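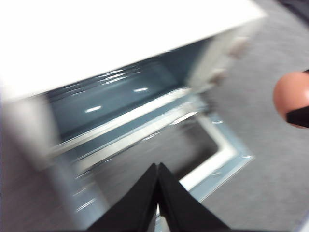

I'm trying to get the inside of my oven clean and I can't tell how far I'm supposed to go. It's a small white box type from Gostano, bought secondhand in November, and I have no manual for it. The lining is a glossy blue-gray that still throws back the light when the door is open, so I don't think it's in bad shape. The trouble is the front rim of the opening and the corners. There is a thin brown film there that dish soap does nothing to. My sister uses a spray cleaner on hers every month, but hers is a full-size range and the lining is black and rough. Mine is smooth like a glazed plate. Can I use the same spray, or will it take the shine off? I also don't want to leave anything behind that will smoke the next time I bake. I've got a bottle of Bollik degreaser under the sink and a pack of green scrub pads, and that's about it.

Posted Feb 27, 2024 - 2,529 views

Kornél Fodor

Leave the green pads where they are. They scratch a smooth lining, and once it's scratched the grease gets into the marks and you'll be scrubbing twice as hard next time.

Unplug it and let it cool all the way. Take out the rack and tray and put them in the sink with hot water. Mix baking soda with a little water until it spreads like toothpaste, put it on the brown parts only, and leave it overnight. Keep it off the heating elements and out of any vent holes. In the morning wipe it off with a damp cloth. If the film is still there in the corners, do it again before you try anything stronger. I needed 2 rounds on mine and the second one took off most of what was left.

For the rim I wrap a cloth around a wooden spoon handle and work along it slowly. A plastic scraper is fine for a crusty spot if you hold it flat. No metal.

When you're done, wipe everything with plain water, change the cloth, and wipe again. Baking soda dries to a white powder and you will find it on the bottom the next day if you only go over it once. Leave the door open until it's dry inside, then plug it back in and run it empty for 25 minutes with a window open. Mine smelled a little the first time and then stopped.

On the spray - I can't say for your oven. Read the back of the can. Some of them say not to use on certain linings, and without the manual you don't know which kind you have. I wouldn't.

mbroom68

just use the spray, ive done it for years on a Dovo and its fine. wear gloves

Ntombi Oosthuizen

Kornél's way is the one I'd follow. Two things to add.

Check the door seal if yours has one. Soap and water only on that, and don't pull on it. The seal on my old Molefe came loose at one corner after I got paste under it, and it never sat right again.

Also, look for the label on the back or underneath and write down the model number. You can often find the manual online with that, and it will tell you what the lining is and what they want you to clean it with. If the Bollik bottle doesn't mention ovens, I'd keep it for the stovetop.

If a faint stain stays in the corners after the second round, you can stop there. A stain you can't feel with your fingertip isn't grease anymore and mine has never smoked. A folded sheet of foil on the tray catches most of the drips from now on - on the tray, not on the floor of the oven.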